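Saturday, late

Block day again. The truck from Gakov came at seven with two pallets, 212 blocks on the delivery slip, and I signed for them before I had my boots tied. They go up the hill by wheelbarrow because the driver won't take the Hellside track after rain. I don't blame him.

Got the second course down along the north wall by lunch. The foam forms click together easily enough until you reach the corner, where the short return has to be cut. I cut two wrong and used the pieces under the window opening. The wall is out by a quarter inch over 40 feet. I can live with that, and the bracing should pull some of it back before the pour.

Rebar is short. I ordered 42 lengths from Mikuš and they sent fewer, so I called, and they say the rest will be on the next run. No concrete until it's here. I moved the pump booking and lost the deposit.

Came in at four with a sore back and sat down for a while. Laundry still to sort in the bedroom, and I want a clean shirt for the bank on Monday. 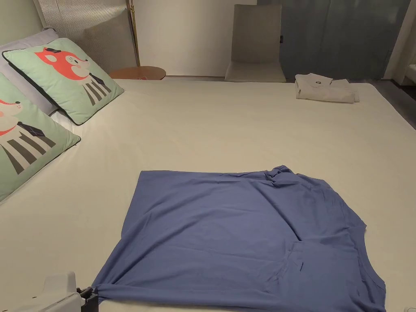
Evening

Read through the window quote from Desura again. The triple pane costs more than I put down for the whole roof membrane. I'll ask for a price on double for the south side and keep triple on the north.

Rain started after supper. Went out with the flashlight and pulled the tarp over the second pallet. Tomorrow I'll set the braces and start on the third course if it stays dry.

Recent entries
Footings, finally
The septic man came back
What the survey got wrong
Choosing a block
Mud, December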